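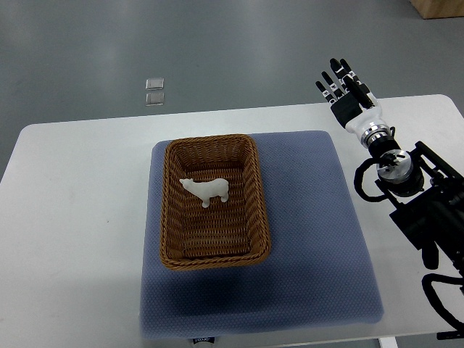 Home Stories Poems Archive Contact
Last updated in August

The Bear from Prarard

The bear had come with the house, or so Mireille Moussa always told people, though strictly speaking it had come with the kitchen, because she had found it at the back of the drawer under the oven the summer she moved to Jascombe, lying on its side among the pie tins as if it had gone in there to get out of the heat. It was small and white and stood on four legs once you set it up properly, and it had the patient look of somebody waiting for a bus they know is coming.

She put it in the bread basket, since the bread basket was what she happened to have in her other hand. And there it stayed, more or less, for 19 years.

Now, the basket was a good basket, long and brown, with rounded corners and a thick braided rim, and it had been meant for rolls. It had held rolls exactly as often as there was company. The rest of the time it held the bear, up at one end with its nose toward the side, and nobody in the family ever thought to ask why a bear should have a whole basket to itself when the onions had to make do with a paper bag.

When her sister's boy Khoa came to stay - he was Khoa Đoàn, after his father, and he was five that year and deeply serious - he lifted the bear out and stood it on the table and looked from one to the other.

"Does he sleep in it?" he asked.

"I suppose he does," said Mireille, who was trying to get a lid off a jar of plums.

"Then where does he go in the daytime?"

She had never considered the daytime. She gave up on the plums, went down the hall to the closet where the spare cushions and the beach towels lived, and came back with the square blue-gray mat that she used to kneel on when she weeded, before her knees let her know they were finished with weeding altogether. She had washed it twice and it was perfectly nice. She laid it on the white table and set the basket on one side of it, and Khoa walked the bear out over the rest, very slowly, making a crunching noise with his back teeth for the snow. 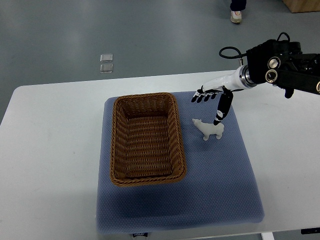 Beside the basket, on the ice.

After that there were rules, as there always are once a child is in charge. The bear went out after breakfast and was home by supper. He could go as far as the edge of the mat and no farther, because past the edge was the sea. The basket was called Prarard, which was a town, and it had a mayor and a bakery and a very strict librarian, none of whom were ever at home when you looked in. Mireille was told all of this over toast, and she was expected to remember it, and she was corrected when she got the librarian wrong.

One evening Leandro Arancibia came up from next door to return a ladder, stayed for coffee the way he generally did, and put his cup down on the mat.

"That's the ice," said Khoa.

Leandro looked at the cup, and at the boy, and then moved the cup with great care to the bare table.

"Is the sea all right?" he asked.

Khoa thought it over. "If it floats," he said, and from then on it was understood in that house that Leandro's cup was a ship. It was called the Akinola and it came in most evenings at seven, and if there was cake there was a second ship.

Well, the summer went by, as they do, and Khoa went home to the city with his suitcase and a jar of the plums, and he didn't take the bear. Mireille had offered. She had even found a sock for it to travel in. But he had shaken his head and told her that it lived here, and that somebody would need to let it out in the mornings, and he showed her again how it was done, in case she had only been being polite all those weeks.

She did mean to put the mat away. She got as far as picking up one corner of it, the first morning, with the kitchen so quiet that she could hear the clock in the other room.

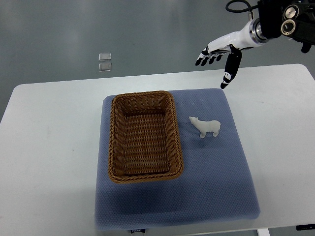

Then she smoothed the corner flat again and went to see about the coffee. There was plenty of table, after all, for a woman who mostly ate standing up.

So the bear went out after breakfast. Mireille didn't do the crunching noise, at least not at first, and when she did start doing it she made sure the window was shut. Some days she forgot about supper and he was out on the ice until ten or eleven at night, and she would apologize to him on her way to bed and lift him back over the rim.

In the fall a letter came, in large pencil, with most of the letters facing the right direction. It asked how the weather was in Prarard and whether the librarian had come back.

Mireille read it twice, found a pen that worked, and pushed the toast crumbs out to sea. "Dear Khoa," she wrote. "She came back, and she's crosser than ever."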